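Letter Cubes, wrist camera set

Dataset card of the Lokow student robotics club. Last change: June.

What is inside

The set contains 47 episodes of a small arm with a two-finger gripper working with letter cubes. The club members drove the arm by hand controller, and each episode was saved together with the joint positions. We made it for our entry in the Truda pick and place competition, junior group.
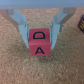 Episodes are stored in separate folders, with numbers from 01. Inside each folder there is a video from the wrist camera, a file joints.csv and a short text file with the name of the driver. The longest episode has 3000 steps. Please do not rename the folders, the loading script reads the number from the name.

Labels

For each episode we wrote the colour of the target cube and the letters which can be read from the wrist camera. Write the letters from the top face first, then the front face. A letter that lies turned on the top face is still written as a normal letter.

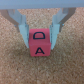

Wrist view, red cube between the fingers. Label: red, D, A.

Known problems

In 9 episodes the joint file starts later than the video. They are listed in late_start.txt, and we have not repaired them. Episode 14 was driven by two persons in turn, so the driver file has two names.

The labels were checked by Boonmee Thongsuk. If you find a wrong one, write to the club with the episode number and the time in the video.

Use

Free for school and study work. Please mention the Lokow club.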